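Alirico withdrawal times – what are you getting?

stukby_fan
Posted Nov 12, 2024
Cashed out $90 from Alirico and it's still pending after two days. The site says 10 hours for e-wallets. Anyone had the same?

marlow77
First cashout? They want ID before the first one. Mine sat there until I sent a utility bill.

stukby_fan
Sent ID in October when I signed up. It shows as approved.

dkreel
Did you take the welcome bonus? The playthrough has to be cleared or they hold everything. It's in section 13 of the terms.

stukby_fan
No bonus. I opted out.

Khumalo
Then dkreel's point doesn't apply. Open a chat and ask for the payments team. I've had more than 10 payouts from them and only one was slow.

dkreel
It can still apply – free spins count as a bonus there even if you skip the deposit match. I wouldn't play at Alirico again. Stevlow pays the same day.

Khumalo
Stevlow took a week to pay me, so I disagree. Slots are better at Alirico too.

marlow77
Different topic, but I'm marking out a betting layout at home for a dice night. Blue painter's tape, lines a bit crooked.

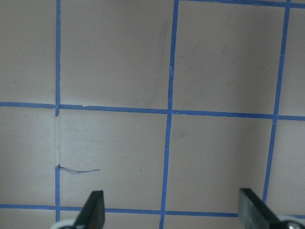
Sibusiso Ngubane (moderator)
Home games go in the other section please, marlow77. stukby_fan, post the chat reply when you get it.

stukby_fan
Chat says it's with the payments team. No time given.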